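**Ticket 774: episodes dropping out of kitchen set, top cam + joint log out of step**

Status: open
Opened by: Graciela Farías
Cell: Florngate, table 2
Assigned: Habibur Sarkar

**Problem**

Converter throws out good demos. Target for the kitchen set is 2,000, we have 663 that pass. Operators say they're doing far more than that per shift and I believe them, raw folder is huge. Rejects all say the same thing:

`sync check failed: joint stream ahead of top cam`

Not a full crash, it just skips the episode and moves on. So no one noticed till Naledi ran the tally.

**Tried so far**

- Restarted the recorder. No change.
- Restarted the whole PC. First few episodes pass, then rejects come back. Interesting?
- Swapped the USB cable on the top cam. Nothing.
- Loosened the sync threshold in the Zunby config. More episodes pass but playback is visibly off, gripper closes before it gets to the fruit. Put it BACK, please don't anyone do this again. The ones made with the loose setting are in `quarantine/`, do not merge.
- Disk check fine. Plenty of room.
- Ran with wrist cam off. Passes every time. Wrist cam on, top cam off, also passes. Both on = rejects after a bit.

So bandwith, or the clock. Leaning bandwidth. Both cams go through the same hub, Khanyisile thinks so too.

**Update, 10:40**

Moved wrist cam to its own port on the back of the PC. Rejects way down but not gone. Long episodes still fail, short ones ok. So something drifts over the episode. Smells like the clock after all. Or both, ugh.

Checked the timestamps in one long reject by hand. Joint stream is stamped by the arm controller, cams are stamped by the PC. Two clocks, and I can't find anything in the recorder that lines them up after start. It lines them up ONCE, when you hit record.

**Update, 13:15**

Re-stamped joint stream on arrival at the PC. Short test batch passes, long ones included. Haven't trained on any of it yet. Leaving ticket open till we have a full shift of data on the new stamping.

Table for the afternoon run: toaster oven on the right, colander left, plates, banana peel, strawberries, orange slice. Same prompts as this morning, order shuffled by the script. 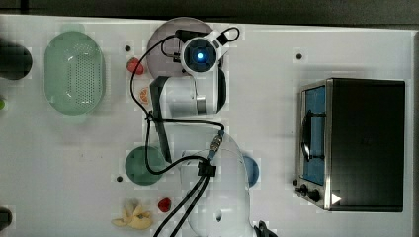

**Miroslava Maksymiv:** please don't stamp on arrival and call it fixed. Arrival time jitters when the PC is busy, you'll pass the check and teach the policy a wobbly delay. Sync the controller clock to the PC instead, Gudbridge cell does it that way and the config is in their repo under `time/`. Also can the old rejects be rescued? If both start stamps got saved you could fit the drift per episode and re-run the converter.

**Graciela:** ok fair. Start stamps are saved, end stamps too. Will try the Gudbridge config first, then a rescue script on a copy of the raw folder. Stamping on arrival reverted 14:05, anything recorded between 13:15 and then goes to quarantine aswell. Habibur has the merge job, it's paused.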